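Department newsletter: Science, Technology and Society

Figueiredo correspondence now open to readers

The letters of the instrument maker Figueiredo can be read in the department's reading room from this term. Cataloguing finished in June, after three years of part-time work, and the collection comes to 337 letters and a smaller number of bills, drawings and price lists.

Figueiredo ran a workshop in Gralport and supplied barometers, balances and surveying equipment to schools and harbour offices along the coast. The workshop is mentioned in passing in several histories of navigation, usually in a footnote, and most of what was known about it came from a single printed catalogue. The letters fill in a good deal. They cover the hiring of apprentices, arguments over the quality of imported glass, and a long and bad-tempered dispute with a customer in Basa over a balance that would not settle.

The papers came to us from the Flavberg estate in 14 boxes, in no order that we could work out. Letters had been folded into account books, and some of the account books had been used later for household notes. The first year was spent on sorting and on basic repairs. Each item was then given a number and a short summary, and 277 of the letters have been transcribed in full. The rest are mostly short receipts and covering notes, where a summary seemed enough.
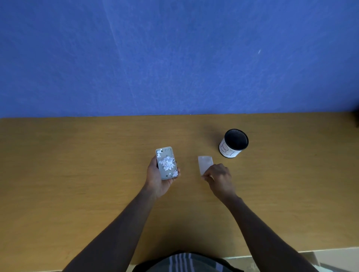
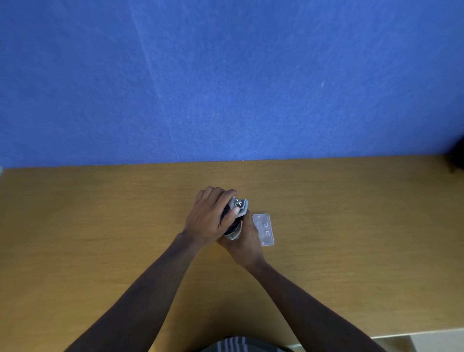
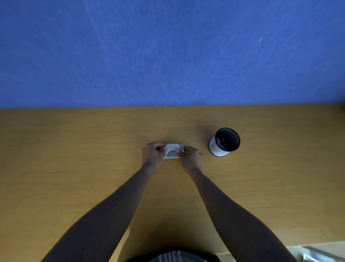
Hands at work at the table, against the blue wall.

What the collection covers

The earliest letters deal with setting up the workshop. There is a gap of several years in the middle of the run, and we do not know whether those letters were lost or never kept. The later ones are fuller and more personal, and the handwriting changes at least twice, which suggests that Figueiredo was dictating to clerks by then.

Teachers may find the school orders useful. Figueiredo often wrote out instructions for people who had never handled a balance before, and these show what a science lesson was expected to look like in a small town. One letter to a school in Basa explains how to level a table with slips of card, and asks that pupils be kept away from the window side of the room while a weighing is going on.

The price lists are less complete. Two have pages missing and one is a printer's proof with corrections in pencil.

Using the papers

The catalogue has 783 entries, one for each letter, bill, drawing or list, and can be searched at the reading room desk. Readers may order up to five items at a time. The drawings are kept flat in a separate store and need two working days' notice. Photography without flash is allowed for private study, but please ask before publishing anything - the estate has kept the rights to the drawings.

Scans of the transcribed letters will go online in stages. The Gralport letters come first, followed by those to Basa. We have no date yet for the remainder.

A small grant of 1,000 is available to a graduate student who wishes to write on any part of the collection. Applications should be two pages long and should name the letters to be used. They can be left at the department office before the end of term.

Comments (3)

My dissertation touches on harbour offices and I had given up on finding anything from the supply side. Will the summaries be online as well, or only the full transcriptions?

Reply from the editor: Both. The summaries should go up with the first batch.

I looked at the Basa dispute last week. It runs to 22 letters and the balance is still not working at the end of it. Item numbers are all together in the catalogue, so it is easy to order, though you will need to make several requests.

Recent items

Reading room hours over the summer
Report on the Gralport workshop on scientific trades
New course: Measurement and the State
Seminar programme for the autumn term
Call for papers: Instruments in the Classroom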